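3.2 Container classes and sorting rules

The household survey assigned every discarded drink container to one of seven classes. The classes follow the material of the main body, and a closure made of a different material does not move an item out of its class. A clear bottle with a black screw cap is therefore entered as a clear bottle, and the cap is entered again on the closure sheet if it arrives detached. Michalík used a similar rule, but weighed caps together with bodies, so the two sets of totals cannot be compared directly for small bottles.

Paper cups were harder to place. Most hot-drink cups sold in Wondholm carry a thin plastic lining, and the local paper mill does not accept them. Residents put them in the paper bin all the same. We kept paper cups as a class of their own, lined or unlined, and did not try to separate the two by eye. A trial in March showed that sorters working from the outside of the cup disagreed too often for the split to be of use.

Nested items were a second source of error. Residents often push small bottles into a larger cup before throwing both away, and a sorter who works quickly will record only the outer item. The rule adopted for the main survey was that any open container is emptied and its contents classed one by one before the container itself is entered (Figure 2). 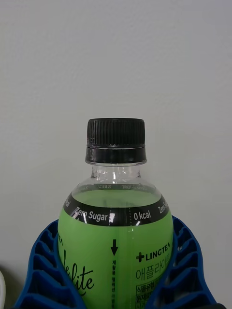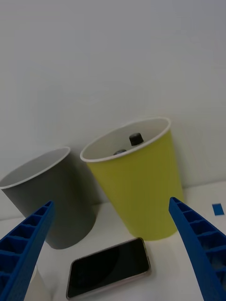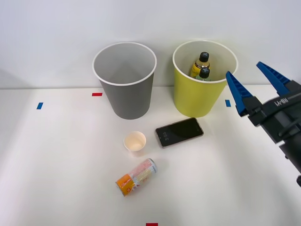

Figure 2. Drink containers of the kinds covered by the sorting rules. Top: plastic bottle with black screw cap. Middle: paper cups, including one in yellow-green. Bottom: gray paper cup, empty, and yellow-green paper cup holding two plastic bottles.

3.3 Sampling

Two districts were chosen. Drusa is made up mainly of apartment blocks with shared bins in the courtyard, while Mamach has detached houses, each with its own set. In Drusa we sampled 200 bags and in Mamach 300. The larger number in Mamach allows for the lower weight of bags from single homes. Bags were drawn from the regular collection round on the morning of pickup and were marked with the street only, so that no bag could be traced to a household.

Bags that had split during loading were left out. This may bias the sample slightly against heavy bags, especially those with glass, and the effect is taken up again in Section 5. The last bags were drawn on 07/08/2020.

3.4 Recording

Each bag was sorted by one person and checked by a second, who did not see the first sheet. Where the sheets differed, the bag was sorted a third time and the third result was kept. Liquid left in a bottle was poured off before weighing — a step missing from the earlier protocol, which gave body weights that were clearly too high. Labels were left on. Crushed containers were classed as if whole, provided that the neck or the rim could still be identified; all other fragments went to the residual class.

The sheets were entered by Bimla Uniyal, using the same codes as in Table 1. Weights were recorded to the nearest gram. Missing weights were left blank and were not estimated.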